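4.2 Call Points and Response Intervals in the Restham Study

The second part of the study considered how residents of supported housing ask for help during the night, and how long they wait before asking. Earlier work in this field has dealt mainly with the time staff take to arrive. The period before a call is made has received less attention, although residents at both sites described it as the harder part of the night. Interviews were held at Restham and Hullard in April, in the common rooms, with a second interviewer present wherever the resident agreed to it. Notes were coded separately by Sihan Xu and Zhiqiang Dong, and differences were settled by discussion.
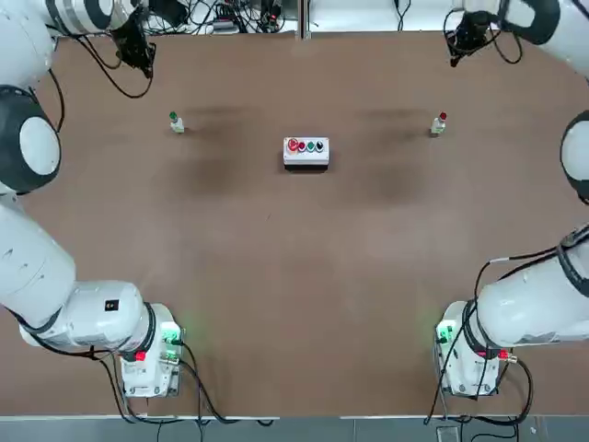 Figure 3. Tabletop with button box and small bottles.

Residents rarely described the decision to call as a single event. Most spoke of a period of weighing, in which the discomfort was set against the wish not to disturb anyone. Several had fixed habits for this period, such as finishing a chapter or waiting for the next hour to strike. The objects within reach mattered in these accounts. A button that stands out in the open toward the middle of a table, with small bottles to either side of it, as in Figure 3, presents a different choice from one fixed to a wall behind the bed. Residents who kept the button among everyday items tended to speak of it as one of those items. Residents with wall units more often called it "the alarm," and they reported longer delays before using it.

The two sites also differed in how a call was answered. At Restham the night worker spoke to the resident over an intercom before setting out. At Hullard the worker came directly to the door. Residents at Hullard valued the visit but were more likely to say that they had held back from calling for a minor matter, such as a dropped blanket or a window left open. One resident stated that she would "save things up" until there was enough to justify the walk. Staff were aware of this practice and did not encourage it, but they had no written guidance on how to respond.

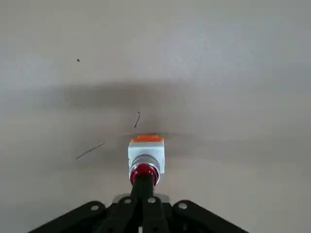

Night staff gave a somewhat different account of the same calls. Workers at both sites considered minor requests a normal part of the shift, and 7 of those interviewed said that such calls helped them judge how a resident was doing. This view had seldom been shared with residents. Following the classification proposed by Aquino, we treat the gap as one of unspoken permission: the service allows the call, but the person entitled to make it has not heard this said in plain terms.

Two limits should be noted. The interviews relied on memory, and residents with poor sleep may have judged the length of a delay differently from those who slept well. The sites also kept their call records in different forms, so that a direct comparison of waiting times was possible for only three of the units. The records from Hato, which use a single form throughout, are considered in Section 4.3.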